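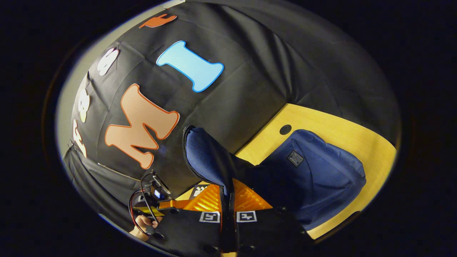 Miklós Virág thought I was wasting my time, and he told me so in the second week. You can't check a government's claim about a weapon, he said, if the government has got all the samples. I wrote that on the inside cover of my notebook and I've been arguing with it ever since, so it may as well start this report.

My project was on how newspapers handle official claims about banned weapons when no proof is given. I wanted a case small enough to manage on my own, so I picked the Requena depot affair. A ministry spokesman said that 300 shells stored at Requena had been filled with a nerve agent, and that the rebels couldn't possibly have done it themselves. That was the whole statement, more or less. No lab report, no photographs, no names.

I read 118 articles, which took me most of December (and most of my patience!). For each one I wrote down where the claim came from, whether the writer said it was unproven, and how far down the page you had to go to find any doubt. I did this in a spreadsheet, which I then managed to save over, so the first 2 days had to be done again.

What struck me most was how the wording hardened. Early pieces said the ministry "claims" or "believes". A few days on, the same papers were writing about "the Requena nerve agent shells" as if somebody had opened one up and looked. I couldn't find any new evidence in between – just the same spokesman, quoted again by people quoting each other.

The Clerora news agency did better than most. Their reporter asked who had tested the shells and printed the answer, which was that it was secret. The Stison bulletin ran a 900 word piece saying the rebels did have the know-how, but that was based on one unnamed officer, so I've marked it as unproven too. It would be a bit rich to let it off because it disagreed with the ministry.

I also tried to get hold of the Nistex inspection notes, which two articles mention. I wrote to them, got a polite reply saying the notes weren't public, and left it there.

Miklós and I still don't agree. He says I've only shown that reporters copy each other, and he's partly right – I can't say who filled those shells, or whether they were filled at all. If I did it again I'd add radio scripts, and I'd keep a second copy of the spreadsheet. My marking sheet and the full list of articles are at the back.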